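Barnora Brewing brings back its sour cherry ale for July

The small brewery Barnora, in the old mill district of Driltville, will release its sour cherry ale again this July, after a break of two summers. The beer is called Ansari, and many people in town have asked for it at the bar since the last keg was finished.

Head brewer Shirin Jalali made the first version together with her former teacher, Pouran Sharifi, who still comes to taste every batch before it leaves the tank. The new version is a little drier than the old one. Jalali says she received many comments that the first Ansari was more like a dessert than a beer, and she agrees with a part of them.

"I like sweet things, but after one glass you should want another glass," she said. "With the old recipe, one glass was enough for most people."

The base is a light wheat beer, soured in the kettle overnight and then fermented with a clean ale yeast. The cherries go in whole, with the stones, and stay for 12 days. The stones give a small taste of almond, which you notice mostly at the end. The color is a deep pink with a thin white head that does not stay long. The smell is more of fresh bread than of fruit, and this may surprise those who expect cherry juice.

The fruit comes from the orchards in Aslow, where the harvest was early this year. Grower Mojtaba Shirazi delivered it in two loads, and the second load was more sour than the first. Jalali decided to mix them in one tank — a choice which Sharifi did not like in the beginning, but accepted after tasting.

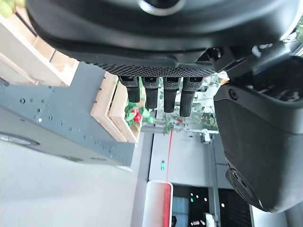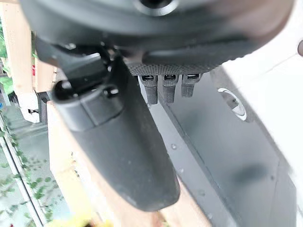
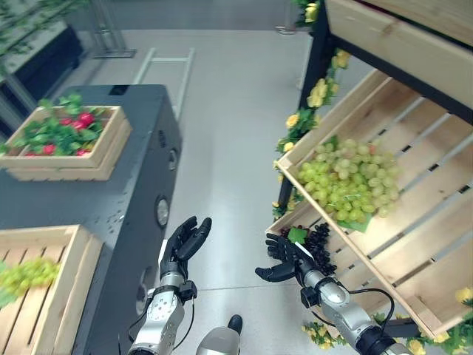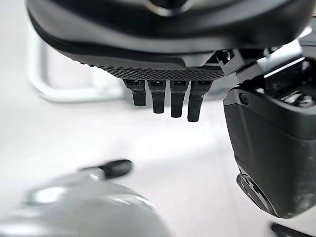 Is the new Ansari suitable for someone who does not usually drink sour beer?
Most people will find it mild. The sourness is close to that of plain yogurt, and the wheat makes it softer. Those who are not sure can ask for a small tasting glass at the bar before they buy a full one.

The brewery has filled about 1000 bottles, and another 300 are put aside to age until the winter. The aged bottles will have a darker label, so that guests do not confuse them with the fresh ones. The rest of the batch is in kegs and will be served only in Barnora's own taproom and in two restaurants in the center of Driltville.

Kaja Siliņa, who runs the kitchen of the taproom, has prepared a short menu to go with the beer. It has a plate of soft goat cheese with rye crackers, a cold beet soup, and duck with pickled plums. She tried a chocolate cake also, but took it off the menu because the beer tasted thin beside it.

Aileen Espiritu, who buys the beer for one of the two restaurants, had a glass directly from the tank. In her opinion it is better than the first version, although she misses the stronger fruit. She plans to serve it quite cold, in a narrow glass, and before the meal.

Bottles will be sold from the taproom counter from noon on the first day, with a limit of two for each guest. The taproom does not take reservations for bottles by phone. Kegs will be opened at five in the afternoon on the same day, and the kitchen stays open until ten.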